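Home | News | Guides | Classes | Forum | Log in

Grudulen Co-op Dungeons: Frequently Asked Questions
By Kavitha Pisharody
Updated January

These are the questions that come up most in the guild inbox from people who have finished the solo story and want to start running dungeons with a group. Everything applies to the current patch unless it says otherwise.

What level do I need to be?
The game lets you queue at level 30, but most groups will ask for 35. You also need to finish the quest "The Ferry at Bañuelos", which opens the gate to the first dungeon. If the gate is still closed after the quest, log out and back in.

How many players are in a group?
Up to 3. You can enter with 2, and the bosses will have less health, but the puzzle rooms stay the same. The lever room in Daletti is hard with two people – one of you has to run back across the bridge before the timer ends.

Do we need a healer?
For Bañuelos, no. Food and potions are enough if everyone pays attention to the floor markers. For Daletti and Tista, bring one. A warden with the mending branch can fill the spot if nobody in your group plays a cleric.

Which gear score should I aim for?
Bañuelos has no minimum. Tista has a hard minimum of 142, and the door will not open for anyone below it. Rings and trinkets count toward the score, so fill those slots first. They are cheap at the harbor market.

How do I repair my gear during a run?
Buy a field repair kit from the smith before you go in. It costs 3,000 silver and restores every item you are wearing, including your off-hand. Kits can only be used outside combat, and the cast is canceled if you move. There is also a free anvil after the second boss in Daletti, on the left side of the hall.

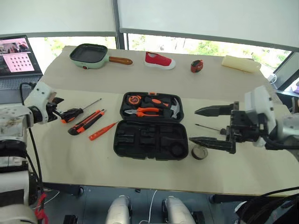

Esi Quansah wrote in to say that one kit per player is not enough for Tista, and that her group carries a spare in case of a wipe on the last boss. We agree with that. Kits do not stack, so leave a bag slot open for the extra one.

What happens if someone disconnects?
Their spot is held for ten minutes. The rest of the group can keep fighting, but you cannot start a new boss until the player returns or is removed by vote. A removed player keeps any loot they already picked up.

Is loot shared?
Each player gets their own roll on gear. Crafting materials go to whoever opens the chest, so agree on that before the run starts. Most guild groups take turns.

When does the lockout reset?
Sunday, at 6 a.m. server time. You can still enter a dungeon you have cleared that week, but the bosses drop silver only.

Where can I find a group?
Use the board in the harbor inn or the "Looking for Group" section of the forum. Fouad Daher and Yhon Londoño run a beginner group for Bañuelos on most evenings and will explain the fights as you go. No voice chat needed – they type the callouts.

Get new guides by email. Enter your address to sign up for our newsletter. You can unsubscribe at any time.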